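Fadodville Soccer Club
Preseason Ground Check, with comments
Main field, Tolness Lane end and clubhouse side
Walked by: Kimie Maruyama and Hiyori Sugiyama
Written up by: Kimie Maruyama

Hello again, everybody! The grass is green, the new nets are out of their bags, and we have a friendly against Aoki Rovers coming up, so it was time for the full walk-round. Same marks as last season: OK, WATCH (fine to play, look again before the next home game) and FIX (has to be done before anyone plays). My comments follow each item. They got long again, sorry, but I do love this job.

PLAYING SURFACE

1. Grass length and cover - OK
What a difference from January! The far goalmouth was a mud bath back then and now it has a proper carpet on it. The reseeded strip along the clubhouse side is thinner than the rest but the roots hold when you tug at them. Please keep warm-ups off it until the second home game.

2. Holes, ruts, sunken spots - WATCH
One dip near the Tolness Lane corner flag, wide enough to turn an ankle in. Hiyori packed it with sand and topsoil while I held the bucket. It felt firm underfoot when we were done, but fill like that settles, so whoever opens up on game day should step on it first.

3. Stones, glass, litter - OK
We walked the whole field in lanes. Two bottle caps and a tent peg.

4. Sprinkler heads - FIX
The head behind the north goal sits proud of the turf and doesn't drop when you press it. A keeper chasing a ball over the end line could land right on it. Yu-ting Siu has the part and the right wrench. Cone it off until then, and no training at that end.

5. Line markings - OK
Crisp and lovely. The penalty arc at the south end is a touch lopsided if you stand on the bank and squint, but the referee last year never mentioned it, and I'm not going to either.

GOALS AND NETS

6. Main goals, frame and welds - OK
No cracks, no rust at the base, no sharp edges. I ran a gloved hand down all four posts. The crossbar on the north goal has new paint and looks terrific!

7. Main goals, anchors - OK
All in and tight. Hiyori pushed, I pulled, nothing moved.

8. Portable youth goals - FIX
This is the one I want everybody to read. The Rirker portables need their weights on the back bar every single time they are stood up, and that includes a quick kickabout while the grown-ups are talking. One set had its weights sitting in the shed. A goal with no weights on it can tip, and it's heavy enough to badly hurt a child. Until we have a full set of weights beside each goal, the portables stay chained face down against the fence. Kumiko Honda has the key to the chain.

9. Nets and clips - WATCH
The new nets are up and they look like the big leagues. Three clips on the south goal are last year's and have gone brittle. Replacements are in the blue tub. 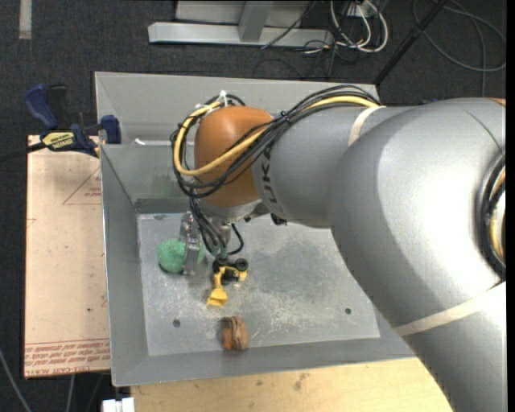
10. Corner flags - OK
Full height, rounded tops, spring bases working. The old short ones have gone to the under-eights for dribbling practice, which made some little people very happy.

SPECTATORS AND SIDELINES

11. Bleachers, seating - WATCH
Capacity on the plate is 124 and we have come close to that for the Aoki game before, so this got a slow look. Every plank is sound. The bolts on the second row had some play in them and Hiyori snugged them up. Check them again after the first big crowd.

12. Bleachers, guard rail and steps - FIX
The end cap is missing from the left handrail, leaving a raw edge at just the height of a seven-year-old's face. It's taped and padded for now, but tape isn't a repair. The new cap has to be on before we let people sit there.

13. Rope line and posts - OK
Set well back from the touchline the whole way down. Thank you to whoever coiled the rope so neatly over the winter!

14. Team benches - OK
Both shelters are anchored and the roof panels are tight. There was a wasp nest under the visitors' bench, an old empty one, and it's gone.

CLUBHOUSE AND EMERGENCY

15. First aid kit - WATCH
Well stocked except for cold packs. We had 18 at the end of last season and we're down to a handful after summer camp. Miyuki Maruyama is picking up a box of 20.

16. Defibrillator - OK
Status light green, pads in date, cabinet unlocked. If you coach here and haven't been shown how it opens, ask me. It takes a minute and I'll be delighted to do it.

17. Ambulance gate - OK
Opens fully, and the padlock turns easily with a drop of oil in it. No parking in front of it, please, even to unload the snack table.

18. Lightning plan - OK
Posted on the door and by both benches. Thunder means everyone off, and the wait starts over with each new rumble.

19. Floodlights - WATCH
All lamps came on at 8:15 p.m. The one over the west corner flickered for a bit and then steadied. Yu-ting will look at it when the lift is here.

STILL TO DO BEFORE THE AOKI FRIENDLY

Sprinkler head, north end - Yu-ting
Weights for the portables - Kumiko
Handrail cap - Hiyori
Net clips - Kimie
Cold packs - Miyuki

The Rirker order for the weights and the cap came to $263 with shipping, and the receipt is in the clubhouse folder. Once the three FIX items are done I'll walk them again and put my initials next to each one on the paper copy by the kit room door. If you spot something I missed, write it on that sheet in pen - pencil rubs off.

See you on the touchline!
Kimie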